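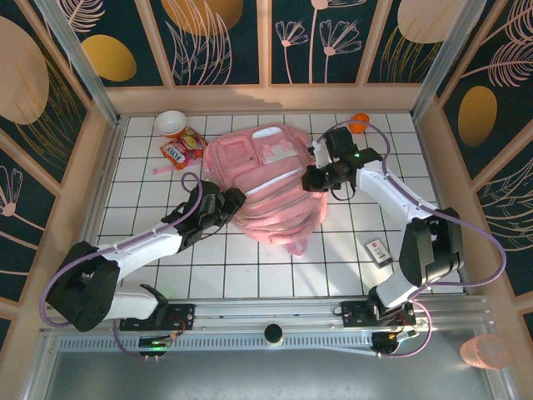 # Grollden River Camp: questions guests ask before booking

### When is the camp open?

We open in June, once the track from the escarpment has dried out, and close when the first heavy storms make the river crossing unsafe. In most years that means the end of November. We don't take bookings for the wet months, even for self-drive guests with their own recovery gear.

### How do I get there?

There are two ways in. Most guests fly to the Jumero airstrip, where one of our vehicles meets every scheduled flight. The drive to camp takes 90 minutes, longer if there are elephants on the road. The other way is to drive yourself from Pinheiro. You need a high-clearance four-wheel drive with low range. Please reach the park gate by 2 p.m. The gate staff will turn you back after that, and we can't change their minds by radio.

### Can you arrange the transfer from Pinheiro?

Yes. Tell us when you book and Amna Bajwa in the reservations office will add it to your invoice. The transfer is per vehicle, so a couple pays the same as a family of four.

### How much luggage can I bring?

The charter planes take 33 pounds per person, including hand luggage and cameras. Bags must be soft-sided, with no frame and no wheels, or they won't fit in the cargo pod. Hard suitcases can be left at the Pinheiro office at no charge and picked up on your way out. Laundry is done daily and is included in the rate, so three changes of clothes are enough for most people.

### What should I wear?

Khaki, olive, brown and gray all work. Avoid dark blue and black on game drives, as tsetse flies go for both. Mornings in June and July are cold enough for a fleece, a hat and gloves. By September you'll want a sun hat and long, light sleeves.

### How many people stay at the camp?

We have six tents and never take more than 12 guests. Each tent has a bathroom at the back with a flush toilet and a bucket shower. Hot water is brought on request. Give the staff 20 minutes' notice.

### Is there power and internet?

The tents have solar lights and a USB outlet. Camera batteries can be charged in the main area until 10 p.m., when the inverter is switched off. There is a slow connection in the office for messages. It won't handle video calls.

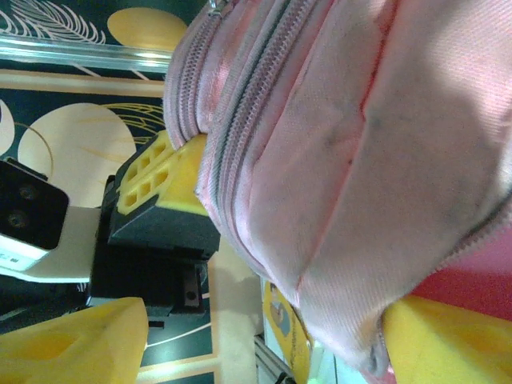
*Answers compiled by Zulmira Brandão, guest relations. Walking and safety answers by Vasco Abreu, head guide.*

### What happens on a normal day?

Wake-up is at 5:15 a.m. with tea or coffee and porridge by the fire. The morning drive or walk leaves at 6 and is back by 10:30 for brunch. The middle of the day is free. Tea is at 3:30, and the afternoon drive goes out after that and comes back after dark with a spotlight.

### Do I have to be fit for the walks?

You need to be able to walk three miles on uneven ground at a slow pace. There is no climbing. Guests must be at least 16 to walk. Every walk goes out with a guide and an armed park scout, and the scout's word is final. If he says turn around, the group turns around.

### What is the Flollow Trail?

It's a walk of three nights along the Flollow, a side channel of the main river, sleeping in small dome tents that are moved ahead of you by vehicle. It runs from July to October for groups of up to six. Book it early. Dwight Lachance leads most departures and Do-yoon Cha takes the birding ones.

### Is the camp fenced?

No. Hippo, elephant and hyena come through at night. After dark you must be walked to and from your tent by a staff member. There is an air horn by each bed for emergencies. A hippo grazing outside the tent isn't one.

### Can I bring children?

Children aged 8 and up are welcome. Families with children under 12 need to book a private vehicle.

### Are there malaria mosquitoes?

Yes, all season. See a doctor or travel clinic before you leave home. Nets and repellent are provided.

### What does the park fee pay for, and is it included?

The fee goes to the park authority. It is not in our nightly rate because it changes from year to year. We collect it on arrival and pass it on, and you'll get a receipt.

### Do I need insurance?

Yes. You must have medical evacuation cover before you arrive, and we ask for the policy number on the booking form.

### What if I cancel?

The deposit is not refundable but can be moved once to new dates in the same season or the next one.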